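Objet : Re: [voile-scolaire] Réglage du gréement avant la reprise

Bonjour à tous,

Je réponds dans l'ordre des points soulevés. Le message d'origine est repris ci-dessous par morceaux.

> Nous sortons les dériveurs en février et deux coques sur les sept ont un mât
> qui penche nettement plus vers l'arrière que les autres. Faut-il tout reprendre
> à partir de l'étai ou se contenter des haubans ?

À partir de l'étai. La quête se règle en premier, les haubans ensuite. Si l'on tend les haubans sur un étai trop long, on fige le défaut et on charge l'emplanture pour rien. La méthode appliquée à Fallport :

1. Bateau sur sa remorque, coque calée horizontalement dans le sens de la longueur.
2. Décamètre hissé à la drisse de grand-voile, drisse bloquée à poste.
3. Mesure jusqu'au haut du tableau arrière, dans l'axe.
4. Correction à l'étai, un trou de cadène à la fois, puis nouvelle mesure.

Un écart de 30 mm entre deux bateaux de la même série se sent à la barre, surtout au près. En dessous, je ne touche à rien pour des scolaires.

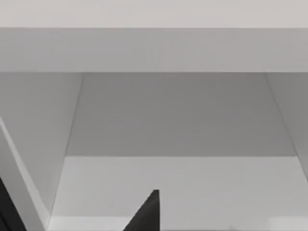

Rangement, vue de face

> Les ridoirs d'origine se desserrent au bout de quelques séances. Quelqu'un
> a-t-il essayé autre chose ?

Les ridoirs Randuter que nous avons montés la saison dernière tiennent, à condition de remettre un anneau brisé à chaque extrémité et de le recouvrir d'un tour d'adhésif. Sans adhésif, l'anneau accroche l'écoute de foc au virement et finit par s'ouvrir. Les lattes ridoirs à trous sont moins fines en réglage, mais un élève ne peut pas les dérégler par curiosité. Pour une flotte école, c'est ce que je prendrais si c'était à refaire.

Même remarque pour les manilles de point d'amure : clé systématique, serrage à la main interdit. Nous en avons perdu 3 au fond du port de Dusside le même après-midi.

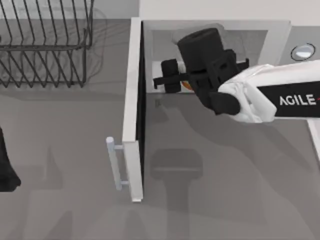 Compartiment ouvert, bras « AGILE »

> Quelle tension mettez-vous dans les haubans ? Nous n'avons pas de tensiomètre.

Avec un tensiomètre, nous visons 100 kg par petit temps, foc étarqué, et nous ne changeons plus de la séance. Sans appareil, le critère est visuel : au près, équipage au rappel, le hauban sous le vent doit être légèrement mou sans battre. S'il bat, reprendre d'un trou. S'il reste raide, le mât ne travaille plus et la bordure se creuse mal. Attention aux bateaux anciens - la cadène bâbord est souvent la première à prendre du jeu, et une forte tension ne fait que l'aggraver.

> Dernier point, les safrans. Ejigu propose un lot de pales neuves, mais les
> aiguillots ne semblent pas au même entraxe.

Ils ne le sont pas, je confirme. L'écart est de 7 mm sur les ferrures que nous avons reçues. Reboucher à l'époxy chargée et repercer, ne surtout pas ovaliser les trous existants. Compter une nuit de séchage en local chauffé, davantage sous le hangar. Vérifier aussi que le clip de retenue est bien présent au-dessus de l'aiguillot haut : un safran qui se déboîte au premier dessalage, c'est une séance terminée pour l'équipage et une remorque pour la sécurité.

Je n'ai pas d'avis sur les sticks, nous avons gardé les anciens. Si quelqu'un dispose des cotes de quête pour le gréement réduit, je suis preneur, les nôtres ne concernent que le grand.

Cordialement,
L'atelier voile de Fallport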